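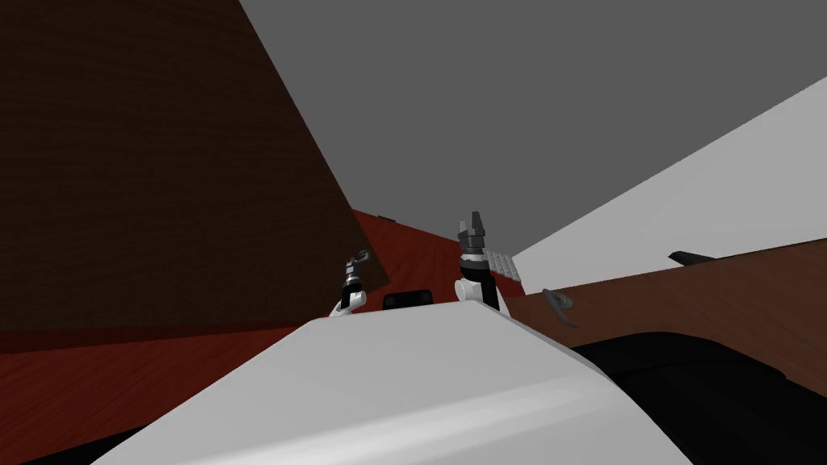
Marta Oyelaran-Finch
Contributing writer, home and repairs

How to Quiet a Squeaky Wood Floor From Above

My hallway used to announce every trip to the fridge at 2 a.m. to the whole household, with commentary. If yours does the same, set aside an afternoon and try the steps below before you start pricing new floors.

What you need
Talcum powder or powdered graphite
A soft brush and an old towel
A drill with a thin bit
Trim-head screws, long enough to reach the subfloor and bite
Wood filler close to your floor color
Painter's tape

1. Find the squeak. Walk slowly in socks and mark each noisy spot with tape. Have a second person do the walking if you can, while you crouch and listen. You will both feel silly.

2. Try powder first. Sprinkle it over the seams, work it in with the brush, lay the towel on top and walk back and forth. Wipe up what's left, especially on stairs – powdered floors are slick. This fixes boards that rub against each other, and it may need repeating by May if winter dries the house out.

3. Still squeaking? Look for a board that dips underfoot. Check for pipes and wires before drilling. If you have radiant heat under there, put the drill away and call someone.

4. Drill a pilot hole at a slight angle, drive the screw and stop when the head sits just below the surface. Going further splits the board, and then you have a different article to read.

5. Fill the hole, let it dry, sand lightly and touch up the finish.

I spent $500 on a rug before trying any of this. The rug is nice. The floor squeaked under it for two years.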